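My project for the interiors module was meant to be about "storage in a shared room", which sounded dull when I picked it and got much more interesting once I'd started moving things around! The room is the ground floor one at Kesotstead, the building our course shares with two others, and everybody dumps things in it. I had until the end of December to make it nicer to be in without buying much.

The brief (from our tutor, Siamak Moradi) said we could change what was in the room but couldn't drill, paint or screw anything into the walls. With a brick wall like ours that's a real limit. I'd have loved a long rail of hooks, but no. So everything had to stand on the floor, on a table or on something that was already there.

I started with a week of just sitting in the room at different times and writing down what annoyed me. Mostly it was bags, then boxes with no home, then the light after 4 pm, when the big window stops helping and the ceiling lights make everyone look ill. I gave myself a budget of £47 and decided that most of it would go on lamps.
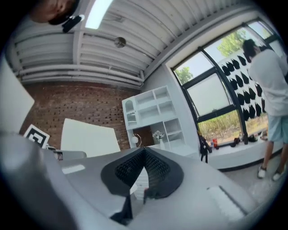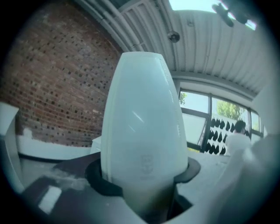
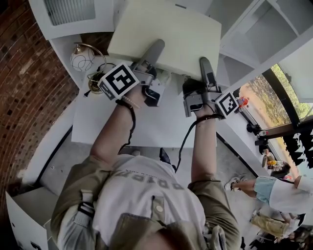

Lighting ended up being my favourite bit of the whole project. I'd assumed I would need one big bright thing in the corner, and Siamak told me to try several small ones first and see which bits of the room people drifted towards. He was right (annoyingly). The table lamp with the round clear glass globe and the thin black swirls is the one people ask me about, and it came from the second-hand shelves at Akbari for less than a takeaway. I like it near the brick, where the brass-coloured base picks up the red-brown a bit. The little round white lamp went in the lower part of the shelving unit beside the vase of white flowers, and I nearly put it back in the cupboard twice before I got used to it there.

The shelving was harder. It's open cubbies, so whatever you put in is on show, and my first go looked like a jumble sale. I took everything out and only let things back in if somebody had used them that week. Boxes are my weak point, I'll admit. I kept wanting to leave the cream one on the white table "for now", and "for now" is how the room got into such a state in the first place.

I did look at proper storage furniture as well. The unit I wanted from Dekine was £347, so that was never happening, and the Voltholm one was cheaper but needed fixing to the wall. I've put both in the appendix with measurements in case next year's group gets a bigger budget.

If I did it again I'd start with the bags. I left them till last, ran out of time, and they still end up in a heap by the door. I'd also ask the other two courses what they wanted before I moved their stuff, as I had one quite cross note about a missing folder (found, it was behind the unit).

The write-up limit is 2000 words and I've got plenty left for the floor plan notes, which come next, along with my sketches for the bag problem.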